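Stollidstead Household Waste list
3/29/23
Posted by the list secretary, Dandard branch

Re: Paint for steel storage bins, second coat or not

> We have 40 of the steel bins from the Belmonte order and the
> inside faces are wearing through where the lids are stacked in
> them. The supplier suggests a second coat of the same paint. Has
> anyone on the list tried this, and does it hold? I would prefer
> not to strip them back to metal if it can be avoided. We are
> using the Brusell two-part, brushed, no primer.

A second coat over a worn first coat will not hold unless the first coat is sound at the edges of the worn patch. Press adhesive tape across the edge and pull it off sharply. If paint comes away with the tape, the coat underneath has let go and anything put over it will come off at the same place.

We had the same question in August with a smaller batch. Two bins were recoated without stripping and two were taken back to metal, degreased, primed and painted. All four went back into use at the same bench. The unstripped pair were showing metal again at the corners by the time of the winter stock check. The stripped pair had marks on the surface but the coat was intact.

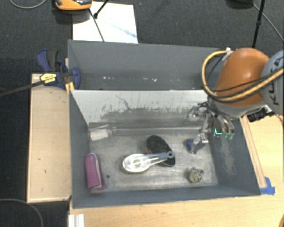
The primer matters more than the top coat. A two-part paint brushed directly on smooth steel has very little to grip. Abrade with 40 grit if there is rust, something finer if there is not, and wipe down with solvent afterwards. Do not use a damp cloth. Leave the primer for the full time on the tin, and longer if the shed is unheated.

On film thickness, one brushed coat varies a good deal across the face of a panel. It is thin along the top edges and heavy in the bottom corners, where it can stay soft underneath. Two thin coats are better than one thick one. Spraying gives a more even result but the inside corners need to be done by brush first.

You should also consider whether the inside needs paint at all. If the contents are dry and the building is dry, bare steel with a wipe of oil twice a year is adequate. The last order we placed was for 500 lids and we asked for them unpainted, which took a little off the price and has caused no trouble so far.

If the wear is all from lids, a strip of rubber edging on the lids will do more than any paint. It pushes on by hand and can be bought by the metre. Check that the lids still stack to the same height afterwards, as ours did not, and the top shelf had to be moved.

I can send the tape test sheet to anyone who wants it. It is one page.

Comments

The 40 grit is too coarse for thin panel. It leaves scoring that shows through primer. I would start at 80.

Agreed on solvent. We lost a whole batch to a damp cloth.

Does the edging come in a size for the older lids? Ours have a rolled rim and the standard profile will not go over it.

Please send the tape test sheet to the Dandard address as well.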